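Recording a card pick by remote control

Set the Viritz arm to follow mode and the recorder to 30 ms or faster. Close the gripper once so the zero point is stored.

1. Approach from the front, at 170 mm per second or less.
2. Stop with the card between the fingers - do not correct while closing.
3. Lift, hold for 4 seconds, end the take.

Keep the wire rack in the wrist view on approach.

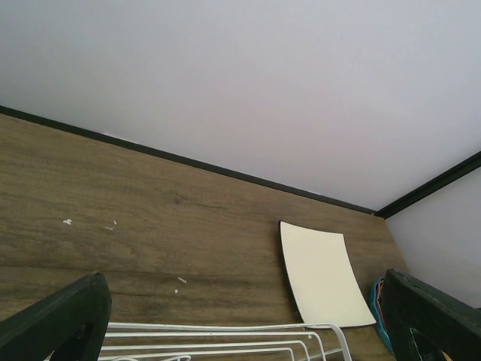
Takes that touch the rack go in the reject folder. Of our 282 takes in September, some 170 were kept.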